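Printed fingers against the stock pair, part two

Wednesday, July 8, 2026

The stock fingers on the two bench arms have bothered me for a while. They are wide, flat, and fine on blocks, tape rolls and anything else with parallel sides. On a soft bag they push the contents away and close on a fold of plastic. In May I ran a first comparison with one alternative pair and got numbers too messy to publish. I have now done it again with a fixed routine, and I trust the results more.

The setup is two identical arms on one table, each with a parallel-jaw gripper and a small camera at the wrist. Both run off the same controller. The candidates were the stock fingers, a narrow tapered set I drew myself, and a set Henrik Heitmann sent me from Ernen with a softer pad on the inner face. All three mount with the same two screws, so a swap is quick, but the wrist camera has to be checked again every time. I skipped that check once and threw out the whole afternoon.

I logged 446 attempts. Each one is a single pick from the table, a lift, a short hold and a place. A pick counts as failed if the object slips during the hold or if the gripper closes on nothing. Regrasps are logged separately and do not count as successes. Branislav Paulík argued that they should, and for a production line he may be right. I wanted to know about the first grasp.

Pasta bags made up a large share of the runs. They are a useful test item: the plastic is slippery, the contents shift, and the bag has a different shape after every placement. They also reflect the overhead light straight into the wrist camera.

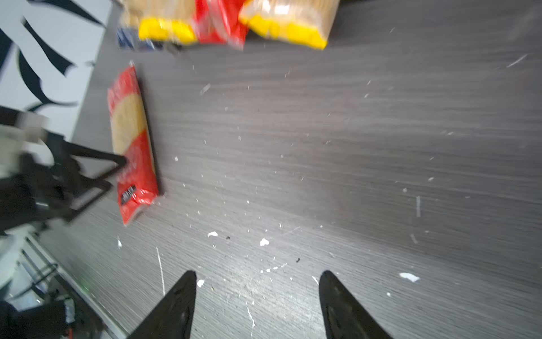 The tapered set did best, with 88 percent of first grasps holding on bags. The padded set came in a little lower, and the stock fingers were well behind both. On rigid boxes the order changed and the stock fingers won, which I expected from the contact area. The tapered tips will hold a box, but it rotates if the grasp is off center, and then the place step is off by the same angle.

Most of the bag failures with the tapered set have one cause. If the tips come down too high, they pinch film with no pasta behind it and the bag peels out during the lift. Lowering the approach by 2 mm fixed a good part of this. Going lower than that made the tips touch the table, and the force limit tripped.

The padded fingers have a different problem. The pad picks up dust, and grip falls off over a session. Wiping the pads with alcohol brings it back. Henrik says the next batch will use a harder compound – I will rerun the bags when those arrive.

On cameras, I tried two lenses at the wrist. The wider one keeps both fingertips in view along with most of the table, and that made it easier to see the second arm coming in. The narrow one gives more pixels on the object but loses it in the last stretch of the approach. I kept the wide lens. Exposure is still not settled. At the longer setting, anything moving fast is smeared, the other arm included, and the grasp detector does not like it. At the shorter setting the dark table turns to noise. More light would solve it, and I have a lamp on order from Steden.

The controller gave me little to complain about. I moved from the old Hrubý board to a Zultance unit before starting, mainly for the two gripper channels. Delay from command to finger motion averaged 27 ms, measured at the motor encoder. The configuration tool forgets the gripper force limit after a firmware update, so write the value down somewhere.

Still open: wear on the printed tips. They scuff quickly, and I have not checked whether the scuffed surface grips better or worse than a fresh one. The drawing files need cleaning up before I post them. The screw holes are undersized in the current version and have to be drilled out by hand.

Get new posts by email. Enter your address to subscribe. You can unsubscribe at any time.

3 comments

Tatiana Hubáček
Which infill did you use for the tapered set? Mine flexed badly near the mount until I went to solid.

Elif Naz Tuncer
We see the same peeling on rice bags. A slower close helped more than the height change did. Did you vary closing speed at all?

Saimi Peltonen
Please post the box numbers too, even if they are less interesting. I mostly handle cartons and would like to know how far off center you can go before they rotate.

This site uses cookies to remember your settings. By continuing to read you accept this.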